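外交・安全保障をふだんの言葉で話す会「Gollum」より、この秋の連続討論会のお知らせ

報道関係のみなさま、そして近所で選挙のたびに首をひねっているみなさまへ

こんにちは、Gollum代表のVasylyna Maksymivです。プレスリリースというと堅い文章を期待されるかもしれませんが、私が書くとどうしてもこうなります。すみません、最後までお付き合いください!

私たちは、ウクライナ支援をめぐる各候補者の立場を有権者が直接聞ける討論会を、Stirnance公会堂で開きます。全部で三回、どの回も夜7時からです。テーマは、防空装備の供与をどこまで続けるのか、避難してきた人たちの在留資格をどうするのか、そして復興のお金を誰がどう出すのか。どれも街頭演説だと十秒で終わってしまう話ですよね。私はあの十秒がずっと不満でした。

きっかけは8月に配ったアンケートです。329人の方が答えてくださって(暑い中、本当にありがとうございました)、自由記述の欄がとにかく熱かったんです。「支援に賛成だけれど、いつまで続くのか説明してほしい」「反対と言うと冷たい人扱いされるのがつらい」。読みながら何度もうなずきましたし、私とは意見の違う声にもかなり考えさせられました。私自身は支援を続けるべきだという立場で、そこは隠しません。でも司会は、私とは反対の立場で長年論じてきたNechyporuk研究室の方にお願いしました。私が司会をしたら、たぶん途中で口を出してしまうので。

候補者には全員に同じ案内状を送り、現在5人から出席の返事をいただいています。まだの陣営のみなさん、席は空けてあります! 質問は事前に文面でお渡しし、当日の追加質問は客席からだけ受け付けます。持ち時間は一人3分、過ぎたらベルが鳴ります。このベル、前回の市議選の集まりではとても評判が悪かったのですが、今回も鳴らします。

会場は毎回先着50席です。入場は無料、申し込みはGollumの事務局まで電話かはがきでどうぞ。手話通訳とウクライナ語の通訳が入ります。取材の方には前方に席を用意しますので、開演の三十分前までに受付へお越しください。録音も撮影も自由ですが、客席の方の顔を写すときはご本人にひと声かけてくださいね。

後日、討論の全文はGrorkstead通信に載ります。削ったり並べ替えたりはしません。言い間違いもそのままですので、候補者のみなさんはどうぞお覚悟を(もちろん訂正があれば、注として別に載せます)。

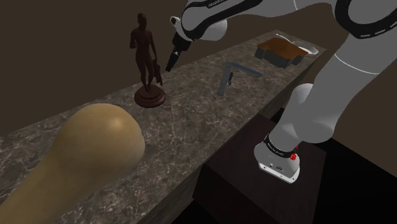

全文掲載の号は公会堂の受付と市内の図書館に置きます。郵送をご希望の方は、申し込みのときに住所も一緒に教えてください。取材のお問い合わせは私、Maksymivあてにお願いします。夕方以降のほうがつかまりやすいです。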